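Chapter 2: The crime wave on the front page

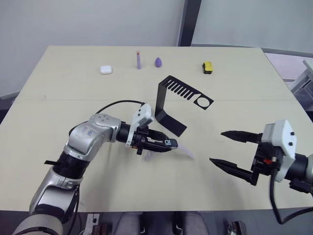 Figure 2.1 A small white box, a purple pen and a purple sponge on the far side of a table.

Before you start

By the end of this chapter you should be able to:
say what a percentage rise does and does not tell you about crime in a place
tell the difference between crime recorded by the police and crime reported in surveys
read a local crime story and mark which statements have a source
explain why a run of similar stories may appear without any change on the streets

You will need the table of recorded offences from Chapter 1 and a local newspaper, printed or online, that carries at least one crime story.

2.1 A bad month in Junomville

One Wednesday in October the main local paper in Junomville ran a headline saying that street robbery in the Dorkis part of town had gone up by 300 per cent. The story beneath it was short. It gave the figure, said that residents were "living in fear", quoted a shopkeeper who was thinking of closing early, and ended with a police request for anyone with information to come forward. By the evening the figure had been repeated on local radio. Before the week was out it had turned up in a leaflet from a firm selling door locks, which is odd when you think about it, as a door lock is little use against a robbery in the street.

Was the figure false? As far as anyone could tell, no. In the same month of the year before, the police had recorded two street robberies in Dorkis. This time they recorded eight. Going from two to eight is a rise of 300 per cent, and whoever worked it out did the sum correctly.

Dorkis has 4,000 residents. Six more robberies in a month is a serious matter for the people who were robbed, and no student should come away from this chapter thinking that a small number means a small harm. But the headline made a claim about a whole district, and it is fair to ask what that claim rests on. With a starting point of two, almost any change looks dramatic. If one more person had reported a robbery the year before, the rise would have been far smaller. If one fewer had done so, it would have been bigger still. The paper would have had a very different headline, and life in Dorkis would have been the same.

Then there is the question of what the eight were. The police table counts offences. It does not say whether they were carried out by eight different people, or by the same pair over a few nights, or whether three friends robbed together at a bus stop were entered as one offence or three. The answer depends on the counting rules, and counting rules change. The newspaper did not mention them. It may be that the reporter did not know there were any.

Stop and think
Write down the first two questions you would have put to the police press office. Now look at them again. Would either of them have got you a number, or only a comment?

2.2 Where did "living in fear" come from?

Crime stories lean heavily on mood. Readers are told that a community is shocked, that a street is reeling, that parents are afraid to let their children out. Some of this is true some of the time. The trouble is that it is hardly ever checked, and the phrases are so worn that they can be typed before anybody has been asked.

In the Junomville case there was a source of a kind. A follow-up piece said that most people "felt less safe than a year ago", and gave as its basis a survey of 70 shoppers. They had been stopped outside the Mogensen shopping centre during the week after the headline appeared. Look at what is wrong with that. The shoppers had very likely seen or heard the 300 per cent figure already. They were asked outside a shopping centre, which leaves out anyone who was at work, at school, ill, or too worried to go out. The centre serves the whole town, so there is no telling how many of them lived in Dorkis at all. And the question itself was never printed. "Do you feel less safe than a year ago?" puts an answer into people's mouths in a way that "Has anything changed in how safe you feel?" does not.

A careful reader should not swing to the other side and decide that people in Dorkis were quite happy. The survey doesn't show that either. It shows very little, and a piece of evidence that shows very little should be given very little weight, whichever way it points.

2.3 Recorded crime and other crime

The police can only record what reaches them. Some offences nearly always do: a stolen car is reported, if only for the insurance. Others often stay hidden. A teenager who has a phone taken by someone from the same school may say it was lost. A person who was drunk, or somewhere they did not want to be known to be, may keep quiet.

This means that a rise in recorded crime can come from at least three places. More offences may be taking place. More of the same number may be reported. Or the police may be writing down things they used to deal with by a few words on the pavement. In the neighbouring district of Hereck, recorded robbery went up after a reporting desk opened in the library. It would be pleasant to say that the desk explains the rise. Officials in Hereck did say so, and perhaps they were right, but they offered no more proof than the newspaper had offered for its crime wave. "People are reporting more" is a comforting explanation for those in charge and deserves the same hard look as a frightening one.

One way round the problem is to ask a large group of people, picked at random, whether they have been victims of crime, whatever they told the police. Surveys of this sort have faults too. People forget, or move an event forward in time. Those without a settled address are usually missed. For a district the size of Dorkis, a national survey will have spoken to a mere handful of residents – too few to say anything useful. We return to surveys in Chapter 3.

2.4 Once a wave has started

After the first headline the Junomville paper carried a robbery story in every issue for several weeks. Some of these concerned offences in other towns. One was an attempted theft of a bicycle, which on most days would have been given a line or two, if that. An editor who believes there is a wave will look for more of it, and readers who have been told about it will send things in. The number of stories goes up, and the stories are then pointed to as a sign that the wave is real.

When the next set of police figures came out, Dorkis had recorded three robberies for the month. The paper did not report this.

Key terms
Base figure: the number from which a rise or fall is worked out.
Recorded crime: offences that the police have been told about or found, and have written down under the counting rules.
Victim survey: a survey asking people about crimes against them, reported or not.

Activity 2A
Find a local crime story of no more than one page. Underline in one colour every statement that has a named source, and in another every statement that has none. Do not underline quotations simply because they are quotations: a remark from "a neighbour" belongs in the second colour. Bring your copy to class, and keep it for Activity 2C.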